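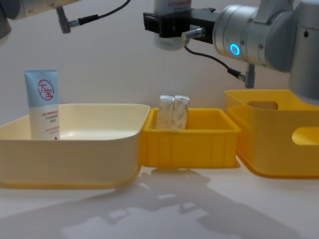

Sorting skin care by container, white bottle mid-move.

1/ A thread on sorting toiletries into open containers. I redid our bathroom shelf in November and kept notes on what went where. Dry stuff, mostly dimensions and habits. Skip if you own one bar of soap.

2/ Start on a clear, pale tabletop with the containers side by side and everything within reach. Labels are easier to read against white, and small caps don't vanish into a wood grain or a patterned cloth.

3/ Open containers only. I ran lidded boxes from Avska for two years. The lids ended up stacked behind the laundry hamper and the boxes got used without them anyway.

4/ Wall height matters more than footprint. A wide tray with fairly high walls, like the cream one on the left, will hold a squeeze tube standing on its cap. In a shallow tray the same tube goes over the first time you reach past it.

5/ Tubes go cap down. The Dabao skin cream in the tray is stored that way. Thick cream settles toward the opening and you stop squeezing air. If the cap is domed, lay the tube flat and accept it.

6/ Bottles stay upright, cap up. Check the base before assigning a spot. A rounded bottom has less contact area than it looks, so those go against a wall or between two heavier items.

7/ Capacity. My large bin takes three 200 ml bottles across the back with a row of small jars in front. A fourth bottle fits on paper. In use you can't get a thumb in to lift it out.

8/ Assign containers by frequency of use. Face products daily, one tray. Body and hair, the big bin. Anything opened less than once a month goes in the third container — sunscreen in winter, the Lurnesent hand mask, hotel minis.

9/ Normand Beaulieu asked about sorting by brand. I tried it. Works in a shop. At 6 a.m. I'm looking for moisturizer and don't care who made it.

10/ Put differently colored containers next to each other if you share a bathroom. Cream and yellow are easy to tell apart half asleep. My earlier set was all gray and Ylva Isaksson, who stayed with us for a week, put everything back in the wrong one.

11/ Write the opening month on the base in permanent marker. On a tube standing on its cap, use the flat crimped end instead. Wipe with alcohol first or it rubs off.

12/ Final tally after the cull: 44 items down to 31. Five were duplicates of the same Pluria lotion. Liners and shelf measurements in a separate thread once I've cut the second liner.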